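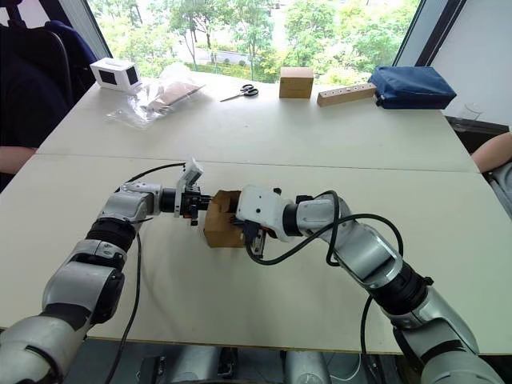
Carton handling with two arms at the Kuststead bench.

About Kuststead

Kuststead tests whether general-purpose robot arms can do ordinary chores at home and on the shop floor. We do not build arms and we do not sell them. Companies send us a control system or a complete machine, we run it through a fixed list of tasks, and we write up what it did.

The short answer to the question most visitors ask is "some of it, slowly." A two-armed machine can pick up a carton, hold it between its grippers and set it down again, and a good one can do this all afternoon. Folding the same carton from a flat blank is harder. Closing the flaps and taping them is harder still, mainly because cardboard bends where it was creased last time and not where the controller expects.

What we test

The current list, called Jurura, has 28 tasks. They are split between household work (sorting flatware, folding towels, zipping a pouch, wiping a counter) and light shop work (opening and closing cartons, bagging parts, placing pegs in a drilled block). Each task has a written start condition, an end condition and a time limit. A run counts only if no person touches the machine or the objects between start and finish. Partial completion is logged but earns no score.

Last year we recorded 1349 scored runs. Rigid objects of known size gave the fewest failures. Thin plastic, loose cloth and anything with a zipper gave the most. A dropped object usually ended the run, as few systems look for what they have lost.

How we work

There are two test benches, one in the main room at Blöndal and one at our Sarnitz site, which handles the shop tasks. Both use the same task sheets. Objects are replaced when they wear, and worn cartons are kept as a separate set — a system that can only handle new cardboard is of little use in a stockroom.

Clients receive the full log, including failed runs. We do not publish a client's results without written consent, and we do not accept edited footage in place of a run.

Visits and inquiries

The Blöndal bench is open to visitors on Wednesday afternoons by appointment. To submit a system for testing, request the Jurura task sheets through the contact form and tell us the reach, payload and gripper type of each arm. The next intake opens in June.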